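Barn Mentors Wanted for the Farnstead Junior Heifer Project

Our youngest exhibitors are getting ready for another season, and we'd love to have a few more kind, patient grown-ups in the barn with them! We are looking for four mentors to start in January, each paired with a small group of kids ages 9 to 14.

You don't need a show career behind you (plenty of our best mentors never set foot in a ring). If you can halter a nervous calf, read a feed tag and listen to a long story about a heifer named Pickles, you'll fit right in. 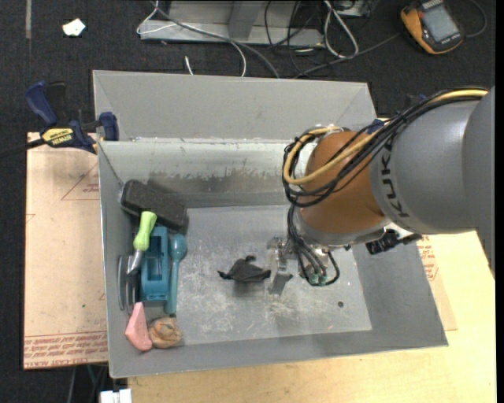
What we offer

Mentors receive a $518 stipend for the season, plus supper on barn nights. Your group will also help choose who gets our $1,000 Lamptey award for record keeping.

How to apply

Send a short letter and the names of two references to Kwabena Nutsugah at the Farnstead office by Dec 14, 2018. Handwritten is just fine.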